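An open afternoon at the Drisum shared workshop
06/10/2026
By Vilhjálmur Vigfúsdóttir

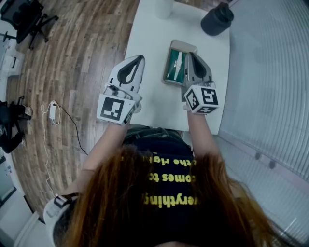
Cundunitz Home Robotics Club – Visits and Outings

I had been meaning to get over to Drisum ever since last December, when their newsletter first mentioned hand-worn grippers built by members, and I'm so glad I finally made the trip (44 miles each way, with a stop for pie). The door was open, the kettle was on, and I had a name sticker on my coat before I'd found anywhere to hang it.

The project goes by Brusix, and the idea is a friendly one. You wear a gripper on each hand and do an ordinary small job at a table, and the recordings go toward teaching a home-built arm to do the same job later on. The white plastic bodies come to a point, rather like a little shovel, and each has a marker cube at its base so the software can work out where the hand is. At the white table the job was an open case with a green lining, right gripper tipped down into it and the left held just above. I could have watched for an hour – I think I very nearly did!

Ní Mhurchú, who looks after the parts shelf, let me handle a spare pair. They were lighter than I'd guessed, though the strap took me two tries. The group has saved 154 recordings so far and would like 700 before they train anything serious, so there is plenty of table work still to do.

My own turn was humbling. I dropped a sponge nine times, to kind applause, and then got it into a bowl and felt ridiculously proud. They've offered to lend us the print files for the body, and I've asked for the strap drawings too – our first set pinched terribly. If you'd like to come along on the next visit, put your name on the sheet by the club lathe.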